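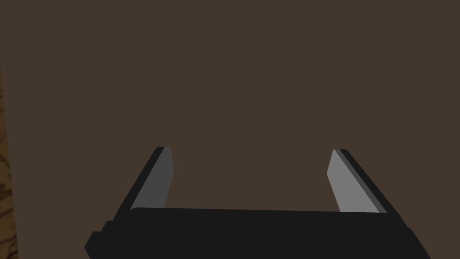 Figure 3. Wrist camera render from the Tukberg simulator, gripper open, nothing between the fingers. The background is a plain brown surface, with a strip of wood grain at the far left.

4.2 What the wrist view does when there's nothing to look at

Okay, so this is the part of the project I spent the most time on, and it started as a bug report I wrote to myself. Our baseline policy, Paquette, gets two inputs at every step: one view from a fixed camera at the side of the workspace and one from the wrist. On most episodes it does fine. On a stubborn group of them it drifts sideways for a while, closes the fingers on air, opens them and drifts again (I ended up calling this "grazing" in my notes and the name stuck). I assumed the controller was at fault and lost most of August to tuning gains that were perfectly good already.

What finally got me looking at the renders was sorting the failed episodes by how much the wrist view changed from step to step. The grazing ones bunched up at the very bottom of the list. Figure 3 is typical of what the policy receives in those moments. The surface is one even shade of brown with no gradient and no texture on it, and the gripper casts no shadow there. If you slide the camera a little over a surface like that, hardly anything moves in the view! The one useful cue is the wood grain on the left, and it only covers a thin sliver.

I call these views "blank," and I needed a definition that didn't depend on me squinting at them. So we mask out the gripper, compute the local gradient energy on what's left, and mark a view as blank if it falls under a fixed threshold. The threshold was picked once on the validation episodes and never touched again. Masking matters a lot here, by the way. The edge between the pale right finger pad and the brown behind it is one of the strongest edges in the whole view, and my first version of the score happily counted it as scene content. Every view came out looking informative, which was very cheering for one afternoon.

With the corrected score I ran Paquette on 4,000 simulated episodes and pulled out every failure, 1,472 in all. Of those, 80 percent had a blank stretch right before the first bad grasp. That doesn't prove the blank view caused the failure, of course. An arm that has already wandered off target is more likely to be staring at bare surface in the first place, so the arrow could easily point the other way. To pull the two apart we did a swap test. We took the saved simulator state at the start of each blank stretch, restarted from exactly there, and changed only the look of the surface, from flat brown to a speckled pattern. Same arm pose, same target, same random seed.

The speckled restarts recovered far more often than the flat ones, and grazing mostly went away. I was really happy with this result, but I'd be careful about how far to carry it. Speckle is a generous texture and real tabletops are often closer to the flat brown one. It also doesn't help when the side camera is blocked, and those restarts failed under both surfaces.

That brings me to Funetti, our modified policy. We can't go around speckling people's tables, so Funetti gets the blankness score as an extra input and learns how much to trust each camera. When the score says the wrist view has little in it, the side view and the joint readings take over. We train it with the same demonstrations as Paquette and add 30 short episodes per task that begin over bare surface, with the target outside the wrist view. I tried leaving those episodes out and the gate never learned to close, so they stay in.

One leftover problem: a narrow strip of texture at the border, like the grain in Figure 3, can push a view just over the threshold. Funetti then trusts the wrist more than it should and tends to follow the strip. Scoring the view in tiles and taking the median fixed most of these cases, and we use the tiled score in all the Haltell benchmark runs in Section 5.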